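# Practice kitchens

At Gralside, robot arms learn to clear a counter that doesn't exist

The kitchens at Gralside have no plumbing. They live on a rack of computers in a back hallway, and there are 500 of them, each with its own walls, floor, countertop and clutter. A robot arm made of nothing but code spends its days in them, picking things up.

Josefina Saavedra started the project after a bad December. Her team had trained a real arm to pick up household objects on one gray table, and it did well there. Then they moved it to another room with a patterned counter, and it failed on objects it had handled for weeks. "It had learned our table," she says. "We thought it had learned cups."

Her answer was a program called Letby, which builds a new kitchen for every round of practice. It changes the surfaces, the light and the camera position, and it scatters objects without much regard for how people keep house.
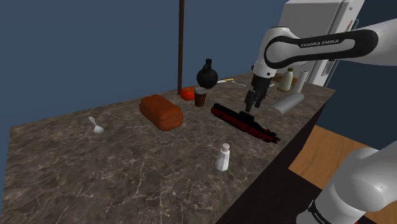
*A simulated arm reaches over a marble counter set with bread, a tomato, a salt shaker and other items.*

Busy stone patterns give the software the most trouble, according to Tadeo Acuña, who writes the part of Letby that picks surfaces. A pale vein can look like the edge of an object. Early versions of the system would close the gripper on bare counter and carry on as if they were holding something.

The team tested the method by training two copies of the same software. One saw 4 kitchens, over and over. The other saw all 500. Both then ran a real arm through 60 attempts in a room neither had met before. The first copy managed 3 good grasps. The second got more than half.

That is still a long way from useful. Long objects lying on their sides remain hard, and so does anything close to a wall. Acuña also worries about weight — in the simulator, a full bottle and an empty one look the same, and the arm has no way to guess.

The next version will add drawers. Saavedra has asked for them to stick now and then, as hers do at home.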